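From: Consolacion Dizon
To: histgate-list
Subject: Re: [histgate] Is the Lenach open day worth the drive?
Date: July

Atif Durrani wrote:
> Has anyone on the list been to one of the Lenach open days? They have
> another one coming up and I could get there and back in an afternoon.
> My worry is that it'll be a slide show and a plate of cookies. I saw
> enough slide shows when we were all being sold Burida.
>
> Also, do they let you try the grippers, or is it look but don't touch?
>
> Atif

Atif,

I went to the last one, so you can have my report for free. There was a slide show. There were no cookies. Adjust your plans.

The slides took up less time than I'd feared, mostly because the projector and the laptop weren't on speaking terms. Sinan Altıntaş gave up on them halfway and told us to come upstairs and look at the work, and I thought that was the smartest thing anyone did all day. If you go, skip the chairs downstairs and head right for the stairs. The talk is the same talk they put in the newsletter.

Upstairs is one open floor with a railing and a lot of ductwork, and it looks more like somebody's nice loft than a lab. They do household tasks up there with hand-held grippers. A person holds the gripper, does the chore, and the recording goes off to be training material for an arm that will someday do the chore without the person. You know all this. My brother-in-law, who came along for the ride, did not, and he kept asking when the robot was coming out. Gudrun Janssen told him very kindly that for today the robot was the people. He's been repeating it at dinner ever since. 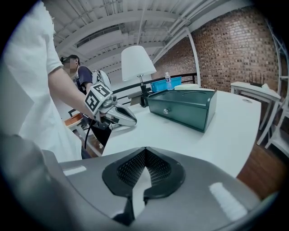 Upstairs at the open day, with the grippers out and the green box on the big table.

The green box has a front drawer with a small round knob, and if you think a drawer is a dull thing to drive across the state for, you haven't tried to pull one with two curved fingers and no sense of touch. I have now. They do let you try, to answer your second question. You sign a sheet, someone gives you the safety talk (don't pinch yourself, don't pinch Sinan), and you get a turn.

My turn was not a success. I've been soldering for most of my adult life and I think of myself as good with my hands. Closing the fingers on the knob was fine. Pulling straight was another matter, and I dragged the whole box toward me like a dog with a blanket. Gudrun said everybody does that. Then a kid from the community college stepped up and didn't do it, so I have some questions for Gudrun.

What I learned from being bad at it is that you look at the wrong thing. I kept watching my wrist. You need to watch the tips and let the wrist figure itself out. Somebody should put that on slide one.

The marker cubes on top are for tracking, as you'd guess. I asked what happens when your sleeve covers one. Sinan said the track drops out and you usually do the take over. I asked how often that comes up and he looked at the ceiling for a while. Their goal was 100 clean takes by the end of the day, and I'll say only that at 2 p.m. no one was in a hurry to tell me the number.

The part worth your gas money is the two-handed work. 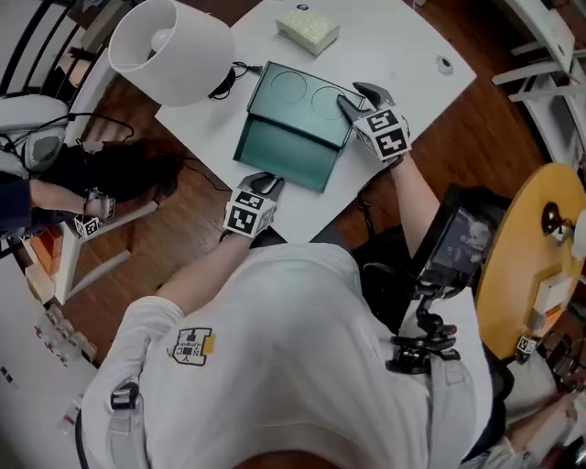 I stayed with that longer than I meant to. With one gripper you can get by on stubbornness. With two, each hand has to know what the other is up to, and you find out how much of that you've been doing all your life without being asked. The person from their side who showed us, Consolacion Soriano (yes, two of us in one room, and yes, we both turned around every time), made it look like folding a napkin. She does it slowly. She also stops dead between moves, and I took that for nerves until she told me it's on purpose and makes the recordings easier to cut up later.

I asked her what the hardest thing on the list was and she said anything flat lying on anything flat. Getting a fingertip under an edge is apparently where good moods go to die.

Some complaints, so you don't think I've been bought. They talk about Yurt, their new software, as if it's ready, and then when you ask to see it, it's on someone else's machine. The handout has the old address on it. And at question time a man in the front row wanted to tell us about the arm he built in 2000, and he did tell us, joint by joint, and it was a pretty good arm, but people had parking meters.

I came away liking them more than I'd planned to. They fumbled takes in front of company and just did them over, and after the Burida business, when every demo ran perfectly right up to the day we paid for it, I found that restful.

So go. Wear short sleeves, eat first, and park behind the building and not on the hill. If you get a turn, try the drawer, and write back and tell us whether the box moved. I'd like to hear that it did.

Does anyone know if Histgate is still planning to lend us the back room in the fall? I have a box of my own with a drawer in it now, and I've been practicing with kitchen tongs, to the concern of my family.

Consolacion Dizon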